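**Dobre opens its workroom in Serkville for shared use**

Serkville, September 9, 2024

The furniture firm Dobre has today opened its workroom in Serkville to small companies and independent workers of the town. The room is on the garden side of the building, with tall windows in dark metal frames, and during the day it receives much natural light. Trees and green plants grow just outside the glass.

Dobre did not wish to buy one model of chair for everybody. Office chairs with mesh backs stand near a simple folding chair, and each user may take the one which suits the back and the work. Workstations are placed deeper in the room.

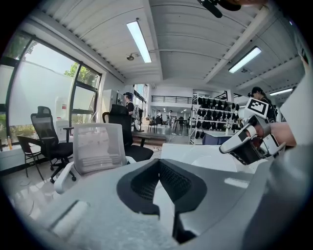
Stela Grecu said that she had worked for three years at her kitchen table and that she would come already for the light, "but a good chair is what keeps me until evening". She asked only that the room stays open later in winter, and Dobre has agreed to study this.

Registration is open from today. In the first period 33 places are offered, and the list will be renewed in May. Chairs may be moved freely, but we kindly ask that they are returned before closing.

Contact for the press: Veronica Coman, Dobre, Serkville. Visits for journalists can be arranged on working days.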